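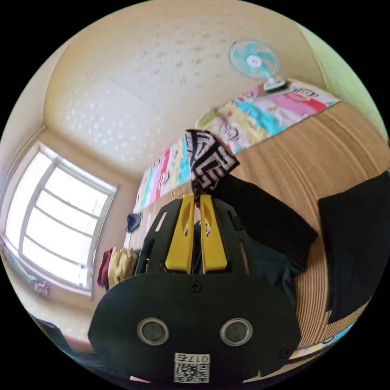 The Palby is a hand-held gripper for people who want to record everyday handling work without putting a robot in the room. You squeeze, the yellow fingers close, and everything the hand does is logged for training an arm later on. We have been lending out and selling Palbys at Trevaskis for long enough to have favourites among the jobs they do, and laundry is mine! Cloth is awkward stuff. It sags, it folds over itself, and it hangs on to whatever is next to it. With the patterned trim of a dark garment pinched right at the fingertips, as on the bed here, the rest of the piece is free to hang where it likes, and you can see at a glance how little fabric the fingers need to hold. Anyone who has tried the same thing with wide rubber pads will know why I'm so fond of the narrow ones.

The fingers are slotted along their length, which keeps the weight down at the far end where your wrist feels it most. They open to 80 mm, enough for a rolled towel or a mug, and close flat enough for a single layer of cotton. Swapping them takes the small hex key in the lid of the case (please put it back in the lid, it is the part we replace most often). Softer fingers from Fadix fit the same mounts if you handle eggs, fruit or anything else that marks.

The housing is matt black and rounded, with the paired lenses on the back face and a QR label underneath. Scan the label when you start up and the Oltia app picks up the right calibration for that unit. If you are running a pair, scan them both, left hand first. Mixing them up does no harm but your recordings will come out with the hands swapped, and I speak from experience.

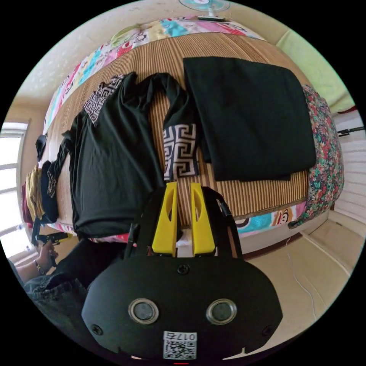
Palby at the bedside: trimmed garment and folded black cloth on a woven mat.

The wide view takes some getting used to. Straight walls bend, the bed looks like a boat, and you'll wonder how anything useful can come out of it. Give it a day. What you gain is context: the mat, the clothes waiting at the side and the next place to put something down all stay in view while the fingers are low over the work. Patterned cloth is a treat for it too. A bold Greek key border gives the software plenty to follow, where plain black is much harder going. If your clothes are mostly dark, a mat with a visible weave underneath helps a good deal.

Battery life is fine for a morning's work. The pack is 2000 mAh, charges over USB-C, and slides out without tools. I'd still add a second one to the order if you plan to record all day. The charger in the kit takes 4 packs at once.

What could be better? The strap is a bit long for small hands, and the carry case has foam cut for the old finger mounts, so the new ones rattle slightly. Trevaskis will trim the foam for you if you ask when ordering. The trigger spring is on the firm side out of the box and eases after a week or so of use.
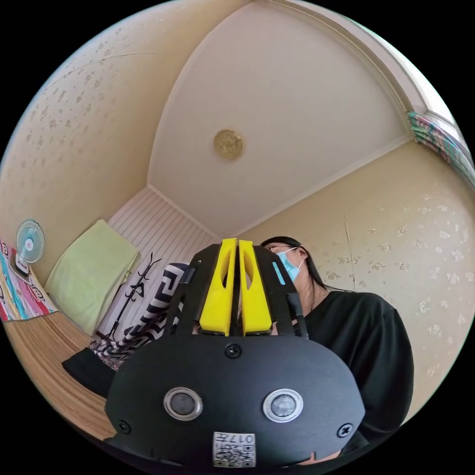 PALBY > USING IT IN SMALL ROOMS

Homes are where the Palby earns its keep, and homes are full of coat racks, fans and curtains. There's no tracking rig to put up and nothing to stick on the wallpaper. Oltia works out where the gripper is from the surroundings, and it is happy being tipped right back so that it sees the ceiling, a light fitting and the person holding it. Turn it slowly through the room once before you begin, up as well as round, and the map settles much faster. Plain painted boxes of rooms are the difficult ones. Faint floral paper, a striped curtain, a printed cover, all of that is good news.

In the kit: Palby gripper, one set of yellow fingers, battery pack, charger, strap, hex key, case.
Finger opening: 80 mm
Storage: 16 GB card, fitted
Spare fingers: sold in pairs
Soft fingers: see Fadix accessories
App: Oltia, free download with each unit

Loan units go out on Mondays and the diary is open up to the end of April. For a pair, ask early.

Page written by Bradley Rowbotham, Trevaskis. Last updated 30/10/2023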